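Clalent Sorting Station: Set-up and Daily Use
Section 2. Setting out the bins

2.1 Before you start

This section covers the placing of three open bins on a tabletop against a wall, and the sorting of small household containers into them. It applies to the Clalent bin set in all color combinations. For the wall rail and the stacking kit, see the Brastden supplement.

You will need:

Three bins from the set, one of them the large size
A flat table with a clear edge on the working side
A damp cloth and a dry cloth
Labels (supplied, sheet of 50)
The sorting list for your household or workroom

CAUTION: Do not set the bins on a table that rocks. Level the legs first. A full bin can slide on a smooth top.

2.2 Placing the bins

1. Wipe the tabletop with the damp cloth, then dry it. Pay attention to the strip along the wall, where dust collects.

2. Push the table up to the wall. Leave no gap wide enough for a small lid to drop through.

3. Set the first bin at the left end of the working area.

4. Set the second bin beside it. The rims may touch but must not overlap.

5. Set the large bin at the right end. It takes the bulky items and is the one most often lifted out, so keep the floor on that side clear.

6. Press down on each corner of each bin. If a corner lifts, take the bin out and check for a label or a lid trapped underneath.

NOTE: The order given is for right-handed users. Left-handed users may reverse it. Mark the change on the sorting list.

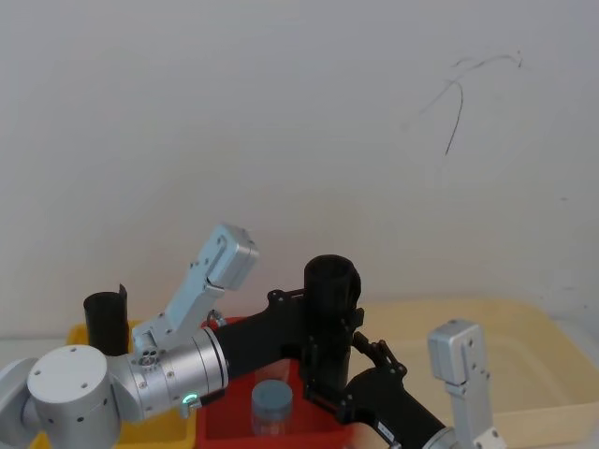

Text: Ernő Boros
Checked by: Dénes Erdős
Revision of 1 February 2023

2.3 Assigning the colors

The layout used in this manual is yellow at the left, red in the middle and cream at the right. Other colors may be substituted. Once a color has been assigned to a group of items, do not change it without replacing the label and the entry on the sorting list.

Yellow: tall and tube-shaped items. These are stored upright.

Red: small containers with lids. A clear container with a gray lid, as shown in the red bin, belongs to this group.

Cream: large items, and any item waiting for a decision.

NOTE: Items made of several materials go by their shape and size, not by what they are made of. If your local collection service sorts by material, use the alternative list in Section 4.

2.4 Loading

1. Empty each container before sorting it. Rinse it if it held food, and let it dry with the lid off.

2. Put the lid back on. Turn or press it until it seats fully.

3. Stand the container on the floor of the bin, lid up. Place the first one near the middle and build outward.

4. Leave finger room between the containers and the bin wall.

5. Do not stack small containers in the red bin. When the floor is covered, empty the bin or start another.

6. Stop loading any bin when the contents reach the underside of the rim. Upright items in the yellow bin are excepted, provided they stand without support.

CAUTION: Glass must not be dropped into a bin from above the rim. Lower it by hand.

2.5 Clear containers

A clear container takes on the color of the bin behind it and can be missed when the bin is emptied. Run a hand across the floor of the bin before you turn it over. If clear containers are often left behind, put a label on the lid.

2.6 Marks on the wall

Scuffs and pen marks on a painted wall behind the station can be treated with a dry eraser pad. Test the pad low down first, below the level of the bin rims, and wait for the paint to show any change in sheen. Do not use the bin cleaner on paint. If the station is in daily use, fit the Gulyás splash panel (order number 1272) before repainting.

2.7 Emptying and refitting

1. Take out the tall items first and lay them flat.

2. Lift the bin by the rim with both hands, on opposite sides.

3. Empty it, wipe the inside walls and floor, and dry them.

4. Return the bin to its place. Check the corners as in 2.2, step 6.

Replacement bins are sold singly. Quote order number 294 and the color when ordering from Nulthorpe. The large bin is not interchangeable with the other two and has its own entry in the parts list.

Continue with Section 3, Labels and the sorting list.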